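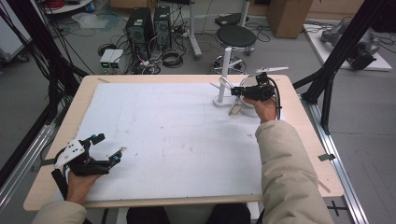
Builder's risk deductible went up mid-job, is that allowed?
Insurance and Bonds > Small Contractors

skutwood_dan
Kitchen addition, started in September. My builder's risk policy with Vovier ran out before the job did, because the cabinets are apparently being carved by monks. They'll extend me 90 days for $1,589, but the water damage deductible doubles. Same house, same roof, same me. Can they do that?

plumbline2
Yes. An extension past the end date is a new deal, so they can change the terms. Read the endorsement before you pay.

grout_expectations
Disagree, kind of. My old policy had the extension terms written in at the start, price and all. Dig out the original and look for "extension of term." Mine was on page 18, right where fun goes to die.

plumbline2
Some have that. Most of the cheap ones don't, and I say this as a longtime buyer of the cheap ones.

skutwood_dan
Found it. It says they "may consider" an extension. Very generous of them to consider. 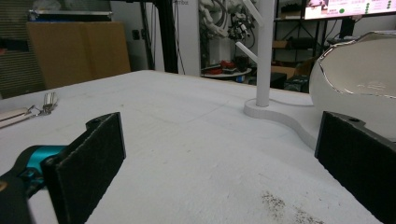 Re: Builder's risk deductible went up mid-job

wutico_west
Has the owner moved back in? Check that first. Lots of these policies end when the place is occupied, whatever the date says.

skutwood_dan
Define moved in. They cook in there on Sunday.

wutico_west
I'd call that occupied.

grout_expectations
I wouldn't. Two pans and a hot plate is camping.

wutico_west
Great, tell the adjuster it was camping.

plumbline2
Ask the owner's home insurer if they'll cover the finished part. Then get a second quote. The broker at Đặng got me a shorter extension once and only sighed twice.

skutwood_dan
Calling both tomorrow. The monks say 2 more weeks.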